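Jeller map exporter - questions I keep getting

Updated 6/3/25. Same stuff lands in my inbox every week so putting it in one place. If your question isn't in here post in the thread, not email please.

What does it do?

Takes a scene out of your modeling program and writes it as a Tremel level. Geometry, materials, light entities, spawn points. It doesn't do scripts and won't. Scripts belong in the editor.

Which version do I want?

Build 908. Anything older writes the old header and the current Tremel loader just skips the file. No error, black level. If you're seeing a black level, check the build first, it's in the window title.

Do I need the paid editor?

No. The free one opens everything the exporter makes. Baked lighting is paid only, that's on their end.

My props come in tiny. Or huge.

Units. Scene has to be set to centimeters before you export, changing it after does nothing to meshes that already have their transforms frozen. Unfreeze, set units, freeze again, export. The dinner props in the Stiltstead kitchen pack are all built to real size so use those as a check. Drop one on a table, if it looks wrong your units are wrong. 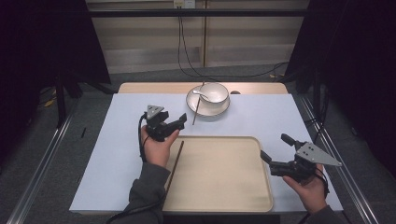 White bowl and spoon on a plate, pale sheet under them.

Why did my bowl lose its inside?

Single sided faces. Game draws one side only. Either give the mesh some thickness (shell modifier, smallest value that doesn't flicker) or tick Two Sided in the material. Two Sided costs more at runtime, fine for a few props, don't do it on a whole room.

How many materials per mesh?

12 max. It used to crash at 13, now it merges the extras into the last slot and writes a warning in the log. Read the log!

Where is the log?

Same folder as the level file, same name, ends in .txt. People keep looking in the install folder. Not there.

White surfaces look gray in game

Gamma. Your base color texture is getting loaded as linear. In the material panel set it to sRGB, re-export materials only (there's a button now, no need to redo the whole level). Normal maps stay linear. Roughness too. If you set everything to sRGB because one thing looked better, you will get weird shiny patches and then you'll write to me about the shiny patches.

Also check your light color. Default sky in Tremel is a bit blue and it shows on anything pale.
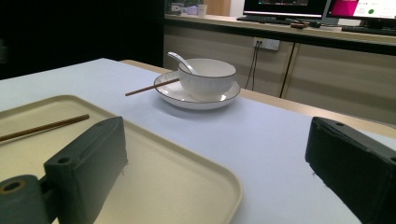

Swap the sky for the neutral one before you judge any whites. It's under Sky, Presets, Flat. Then put yours back when your done.

Collision is way off

Exporter makes a convex hull if you don't supply one. Convex means no dents, so anything hollow gets filled in and stuff sits on top of it instead of in it. Make your own collision mesh, name it the same as the visible mesh with _col on the end. Up to 7 pieces per prop. Keep them as simple as you can stand, boxes are good.

Can I batch export?

Yes, File, Batch, pick a folder. It took some 65 minutes for the full Krūmiņa castle map on my old machine, so start it and go eat. Don't save over the source files while it's running, it reads them one at a time and you'll end up with half old half new.

Can I use it in a mod I sell?

Exporter output is yours. The sample packs are not, they're free to use in free mods only. For anything else ask whoever made the pack, I can't give permission for someone elses work.

Does it import too?

Not yet. Partly working here - meshes come back ok, materials don't. Hoping for June but no promises, and please don't plan a project on it.

Linux?

Command line version runs. No window. Options are in the readme.

It worked yesterday and now it doesn't

Delete the cache folder next to the exporter. Restart. If it still fails send me the log and the smallest scene that breaks. Not the whole map, I can't download 4 gigs on this connection.

Who do I credit?

Dehua Long is fine. Or just "Jeller exporter". Or nothing, it's not required.

Comments

polyhedge
the _col thing fixed my crates, thank you. didn't know about the limit on pieces so that explains the one that kept falling thru the floor

marrowbit
Is materials only supposed to skip vertex colors? Mine dont update unless I do a full export.

Dehua Long
@marrowbit yes, vertex colors live in the mesh. Full export for those. Will add to the page

tinroof_k
cache folder. every time it's the cache folder

polyhedge
any chance of a dark theme for the batch window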